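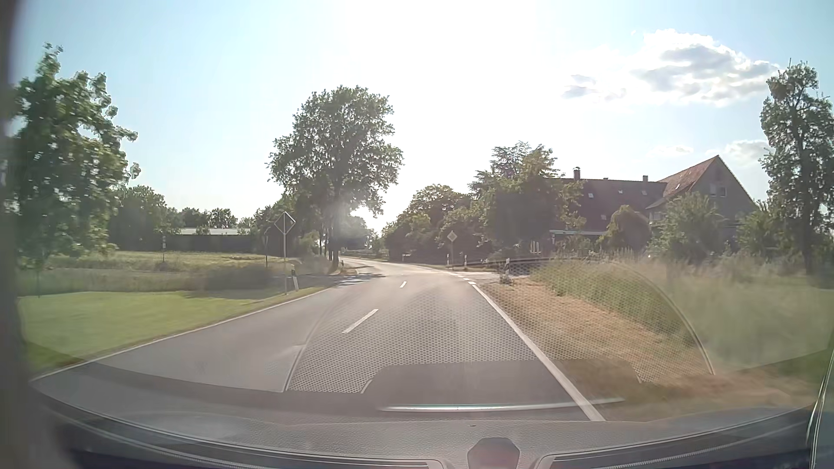

The first thing the lead developer at Clenis wants to talk about is a steering wheel. It sits on a desk in the office, bolted to a plank, and it is wired to a small test car parked in another building.

"You sit down, you drive, and the car keeps everything," she says. "What you saw, how you turned, when you eased off. Then you hand it over and it tries to do the same. I've been at this for years and I still grin every time!"

Clenis teaches cars to handle country roads by showing them how a person does it. Part of the teaching happens with a driver on board, part of it from that desk. So far the team has recorded 158 drives, 122 of them with someone in the seat and the rest by remote control.

Why country roads? She laughs and pulls her chair closer. "People think a quiet road is easy. Take two lanes, a side road opening on the right, another one in the shade on the left, and low sun straight in your face. The pavement ahead turns white with glare. A good driver eases off a little there, maybe leans over to look into the shadow. Try writing that down as a rule. I did try, for most of one October, and I gave up."

A priority sign matters too, she adds, but the people showing the task slow down a bit anyway when trees hide the bend. The car picks that up from them – habits and all. One of the early drivers liked to hug the edge line, and for weeks the car did the same.

Remote driving brought its own trouble. The first setup, built around a video link from a supplier called Idex, had a short lag, and drivers began to overcorrect. "You turn, nothing happens, you turn more. And the car learns to wobble!" The fix was partly a faster link and partly a wheel that pushes back, made with help from Godent, a workshop that mostly builds controls for cranes.

What she likes best is the correcting. The car drives, a person rests their hands on the wheel, and the moment it feels wrong they take over for 2 or 3 seconds. Those short takeovers are saved separately and count for more in training. On the Løken loop, the team's regular test route, a run used to need 61 of them.

And now? "Fewer, and in different places. It's good at the open junctions. It's still shy of tree shadows on the road, it brakes for them like they were potholes." She is already reaching for the wheel. "Do you want a turn? Just drive the way you normally would."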